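Mosstead Tableware: Small Bowls

Gallery page 7. Last revised 2024-11-17.

This page covers the small bowls in the Mosstead household collection. The larger serving bowls, the lidded jars and the plates have their own pages. Entries follow the order of the shelf list, which is also the order in which the pieces were acquired. Each entry gives the use, the glaze colour and any fault noted at the last inspection. Where a piece has been lent out, the borrower is named.

The collection holds 103 entries in all. Most came from two sources: the closing sale of the Prametmont pottery shop, and the stock Ludivine Guillot had stored from her catering business. A small number were bought singly. Pieces from Prametmont carry the letter P in the shelf list and the Guillot pieces carry G. Single purchases have no letter.

Notes on handling

Bowls are photographed on a plain white surface with nothing under them. Coloured cloths were used for the first version of this gallery and were dropped, as the pale glazes took on the colour of the cloth and could not be compared from one page to the next. Daylight is preferred. If lamps have to be used, they are bounced off the ceiling to keep the shadows soft.

Fruit is used as a filling for scale. Pears, lemons and small apples are of a familiar size and need no ruler beside them. They also leave no residue in the bowl, which cannot be said of rice or flour. A pear should stand upright if it will. One that rolls over hides the far side of the interior and gives a poor idea of depth.

Two bowls shown together are kept apart by a clear strip of table. Set rim to rim, each colours the other slightly, and pale pink is the worst affected.

Pink and blue

The pink and the blue are the most used of the small bowls and are listed one after the other. Both have a white rim. The pink is the lower of the two and has a soft interior colour between pink and beige. The blue stands slightly taller, with a pale blue interior. They were not bought as a pair, but they are generally put out together.

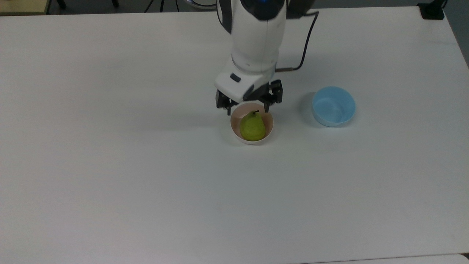
For single fruit the lower bowl is the better choice. A pear of ordinary size nearly fills it and is held by the sides, so it can lean a little without falling. The stem stays clear of the rim and can be taken hold of easily. With two plums or a handful of cherries the taller bowl is more practical, being less likely to lose its contents when carried.

Neither bowl should be used for anything with turmeric in it. Agathe Jacquet lent a similar pale bowl for a lunch in June and it came back with a yellow ring. Soaking overnight with Savon washing powder removed most of the mark. The rest went after a second soak. The bowl is back in use but has been moved to the lower shelf.

Stacking and storage

Small bowls are stacked by outline and not by colour. A low bowl placed inside a taller one will sometimes wedge, and forcing the two apart is the usual cause of chipped rims. If a pair has wedged, stand the lower one in warm water and put cold water in the upper one. Wait ten minutes before trying again. Do not twist.

No stack is to be more than three high. A square of felt goes between each bowl and the next. The felt is washed when it begins to look grey, and must be fully dry before it goes back, as damp felt leaves a dull patch on glaze.

The pale glazes are kept at the front of the shelf. This is for inspection only. Hairline cracks are hard to find on a light surface unless the bowl is turned slowly by a window, and pieces at the back tend to be looked at less often than they should be.

Cleaning

Wash by hand in warm water with a soft cloth. The dishwasher has not caused visible damage to any of the Guillot pieces, but two of the Prametmont glazes lost their shine after repeated washing and the rule now covers everything on this page. Scouring pads are not used. Metal spoons leave thin grey lines inside pale bowls, and these can be removed with a paste of bicarbonate of soda and water, rubbed lightly and rinsed off.

Dry the foot of the bowl as well as the inside. The unglazed ring underneath takes up water and will mark a painted shelf.

Loans and corrections

Small bowls may be borrowed for up to 10 days. Requests go to Séverine Fleury, who keeps the shelf list. Please quote the entry name in full, as there are several blues and at least one of them is regularly confused with the grey-green on the next page. Bowls should be returned clean, wrapped singly in paper, with no fruit left inside.

Corrections to the text are welcome. The previous version gave the blue bowl a G in the shelf list. Nadège Caron has since found the receipt, and it was a single purchase, so the letter has been removed. The origin of the pink bowl is still listed as Prametmont, although Nadège Poulain remembers it from an earlier date than the sale. Anyone with a photograph of the shop's window display is asked to send a copy.

Previous page: Egg cups and salts
Next page: Small bowls, greens and greys
Back to shelf list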